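3.2 Containers and the surfaces they stand on

The second part of the study looked at small open containers: baskets, tubs, trays and bowls that people keep on tables and counters for items that have no fixed place. We were interested in where these containers end up over the course of a week, how far they move from the spot where the owner says they belong, and what effect the surface under them has on how they are used.

Households were recruited through the Dililine tenants' list and through notices in the Mykhailiuk building. Of those that replied, 46 completed the full week. Each household chose one table or counter as its study surface and kept a log for it. The log asked for the container in use, its position on the surface (front, middle or back, and left, center or right), and whether anything had been put in or taken out at the last visit. Participants filled in the log when they used the surface and once more before going to bed. Entries were typed into the Sikix form by the authors at the end of the week. In total we had over 1000 entries, after removing those with no position marked.

We did not ask people to buy anything. A household could use a container it already owned or take one from a stock set that we supplied. The stock set held 4 types, all open at the top and light enough to lift with one hand. Households that took a container from the stock set kept it for the whole week and returned it with the log.

Position was coded on a grid of nine cells drawn over a plan of the surface. A container standing across a line was given the cell that held the larger part of its base. Two of the authors coded the positions separately from the written notes, and differences were settled by going back to the log sheet. Most of the differences came from the word "back," which some participants used for the side against the wall and others for the side away from their usual chair. We took the second meaning in all cases where the log did not say.

Plain light surfaces made up the largest group in the sample. Participants with such surfaces wrote more often about marks, crumbs and dust, and they also reported moving the container more often in order to wipe under it. On wood and on patterned tops the container was more likely to stay where it was for days at a time.
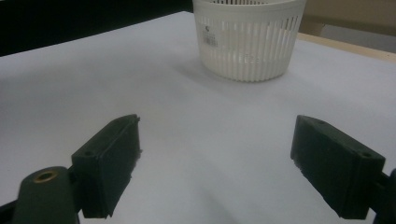
Figure 2. White plastic basket on a white tabletop.

Baskets were the most common container type on the light surfaces. The color of the basket seemed to matter less than we had expected. Several participants with white tables said they had picked a white basket on purpose, so that the table would look clear from across the room. Others said that a white basket on a white table was easy to forget, and that they put things down next to it before they thought of using it. Both comments came up in the closing interviews, sometimes from members of the same household.

The position data show a drift toward the back of the surface. Containers that were logged at the front on the first day were often in the middle row by the third and in the back row by the end of the week. Movement to the left or right was less regular and appears to depend on where people sit. In households where the table was also used for meals, the container was moved to the back before eating and was not always brought forward again. One participant described this as the basket "getting pushed out of the way until it lives there."

Once in the back row, a container was used differently. Items were added at about the same rate as before, but fewer were taken out. The notes for these containers mention receipts, hair ties, batteries that may or may not be dead, and keys that belong to no known lock. Containers in the front row were more often logged with items in daily use, such as glasses, a phone charger or a shopping list.

Shape had a smaller effect. Round containers were turned as well as moved, and participants rarely noticed this unless the container had a handle or a printed side. Square containers were more often lined up with the edge of the table. Tall baskets kept small items out of sight, and several households switched from a tall basket to a shallow tray part way through the week for this reason. These switches were logged as a change of container, and the position count was started again from that day.

We also asked people to say, in their own words, when the surface counted as tidy. The answers fell into two groups. In the first, a surface was tidy when there was nothing on it except the container, whatever the container held. In the second, the contents counted too, and a full basket was seen as a job still to be done. Households in the first group filled their containers faster and emptied them less often. Where one household gave both answers, the log usually showed one person doing most of the emptying.

Some limits should be kept in mind. A week is a short time, and keeping a log probably made people look at their tables more than they would otherwise — a few said as much. The grid does not record small shifts within a cell, and the logs do not tell us who moved the container. The stock set also leaned toward light plastic, which is easier to slide than ceramic or wire. Drift toward the back was present among households using their own heavier containers, but it was slower.

The next section turns to shared counters in the Tulteo units, where the surface is used by more than one household and the question of who empties the container is harder to avoid.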